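Putting on a funeral tea at home

We had 60 people back to the house in November, and I learned most of this the hard way, so I'm writing it down while I still remember it.

Do the sandwiches last. Fillings can be mixed the night before (egg, tuna, grated cheese and onion) and kept in lidded tubs, but bread goes curly at the corners if you so much as look away. Butter right up to the crusts, stack them, and lay a clean damp tea towel over the lot. I made 144 little triangles and there were 3 left!
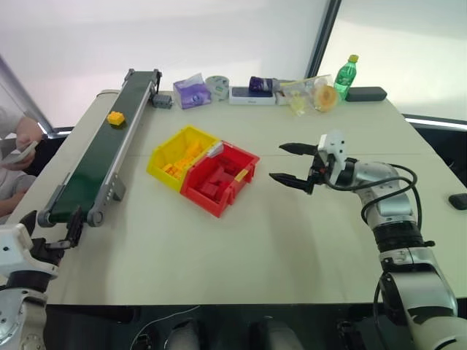 Tea is where the queue starts. Borrow an urn if you can – ours came from the Flallwood village hall – and fill it well before you leave for the service, then get a neighbour to switch it on. Put the milk and sugar at the far end from the cups so people keep shuffling along. I'd have loved a belt like that green one, running up the side of the table, with a scone sitting where the yellow block is. As it was, we pushed two tables together and told everybody to start on the left.

For borrowed plates and dishes, stick a bit of masking tape underneath with the owner's name on it before any food goes near them. Mine all went home to the right kitchens, bar one glass bowl that I still have.

Lilies drop orange pollen on everything, so pinch the stamens out as soon as the buds open. If it gets on the tablecloth don't rub it! Dab it off with sticky tape, and keep water well away until it's all gone.

Updated February 2024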